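Working in Real Homes: Good Practice for Refrigerator Tasks
Trivon Two-Arm Platform, Set-Up Guide, Section 6
By the Zitden documentation desk
June

Welcome to the fun part! If you have made it through Sections 1 to 5, your arms are calibrated, your stop button is tested, and you are ready to let the robot open a door and reach for something. Refrigerators are a wonderful first task. They have a hinge, a seal, shelves at different heights, and bottles that tip if you look at them wrong.

6.1 Before you power the arms

1. Walk the floor. Pick up string, plastic sheeting and toys from anywhere the base or your own feet will go.
2. Push the refrigerator gently at the top corner. If it stands on bricks, blocks or a pallet, it must not rock. Fix that first.
3. Open the door by hand to its full swing and check that it clears the arms in their rest pose.
4. Keep the stop button in your hand. A pocket doesn't count, and neither does the countertop.
5. Children and pets stay out of the room until the arms are parked.

CAUTION: Never let the robot pull on a door that sticks. Free the seal by hand, close it lightly, and try again.

6.2 Setting up the reach

1. Load the "Homier Kitchen" profile. It limits speed near glass shelves.
2. Start with the door already open. Door opening comes in 6.4, once you trust the reach.
3. Bring one arm toward the cabinet and hold the other near the door shelves. Go slowly and enjoy it, the two-arm moves are lovely to watch!
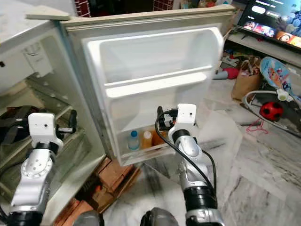
4. Choose closed plastic bottles for your first session. Caps on tight, please. Save glass jars and eggs for much later.
5. Keep the cables on the outer side of each arm with enough slack for a full wrist turn. A loop that can catch a shelf or a bottle neck needs to be clipped back.
6. Run the reach ten times without closing the fingers. If the arm brushes a shelf even once, lower the speed and teach the point again.

NOTE: The door shelf moves when the door moves. Re-teach your shelf points whenever somebody bumps the door. Yes, every time.

6.3 Grip force and finger care

1. Set grip force to 800 in the profile menu for a full bottle and 533 for an empty one. These are controller units and will differ on older firmware.
2. Wipe the fingers with a barely damp cloth before each session and let them dry.
3. Log the cycle count. We ask for a close inspection at around 1,000 grips, sooner if you work with rough packaging.

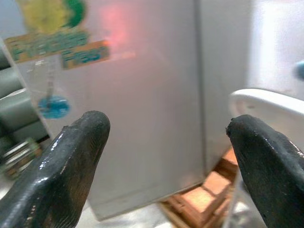

Wrist camera checks are the part people skip, and they're my favorite, you learn so much from them! Open the live view with the fingers spread and look at the fingers first, before you look at the appliance. Scuffs and pale worn patches near a tip, or a slightly chipped end, are the kind of wear to write in the log with the finger's side noted. Then look past them for anything that hangs. A small round thing dangling from a thin clear strip on the front of an appliance is easy for a finger to snag, so take it off or tape it flat before the arm goes near. Stickers can stay, but don't teach a visual marker on top of one.

CAUTION: Replace fingers in pairs. Mixing a new finger with a worn one shifts the grip center.

6.4 Opening the door

1. Park the second arm fully before you begin.
2. Use the Craddock handle routine at its slowest setting. For doors with no handle, skip this step and stay with hand opening.
3. Stand on the hinge side, out of the swing.
4. Stop after 2 failed pulls and go back to 6.1.

Finger part numbers are listed in Section 9.

Comments

hingeside: Clipping the cables back fixed my wrist fault. Wish I'd read 6.2 before I spent an evening on it.

mopbucket44: Does the 533 setting work for cartons too? Mine come out a bit squashed.

rundle_k: @mopbucket44 go lower for cartons, and grab near the bottom fold. Still fiddly but way better!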